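Tips from the Asham robot arm club -- setting up a table you can trust

We have been running our after-school arm club at Asham since March, and most of what we have learnt has little to do with code. It is housekeeping, really, the sort of thing you would fuss over before guests came to tea.

Keep the crockery light

Plastic plates are kinder than china, both to the gripper and to your nerves. Pick plain colours that stand out from one another, and choose a shallow shape so the fingers can come down over the rim without a fight. 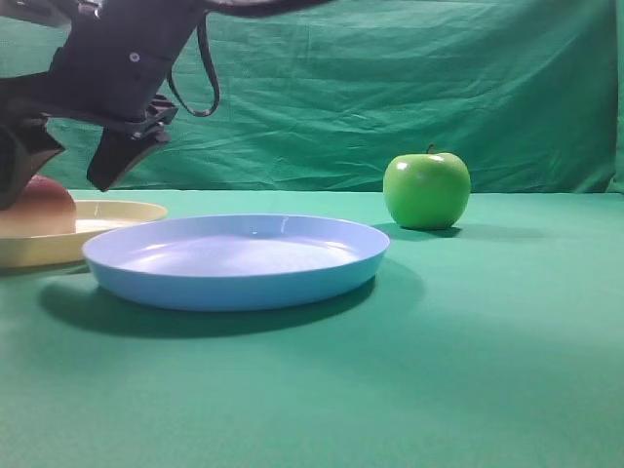

Go slowly on the way down, whatever the timetable says. Our beginners always want full speed, bless them, and we let them have it once they have managed 12 clean pick-ups in a row. Do watch your cables too -- leave enough slack for the arm to reach its furthest point, then check the loop can't catch on anything.

Put things back where they were

When the Tetdale club came over to practise for the Divau challenge, we lost a good half hour arguing over where the apple had been. Now we set out the plates and fruit, move the arm well clear, and have a proper look before anyone presses start.

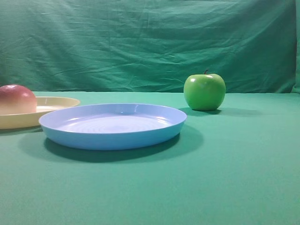 Looking after the cloth

Ours gets a warm iron on the back before a competition, and is rolled round a cardboard tube afterwards if somebody remembers. Shake the crumbs out first, please. Biscuits are allowed at Sani practice evenings, but only at the other table.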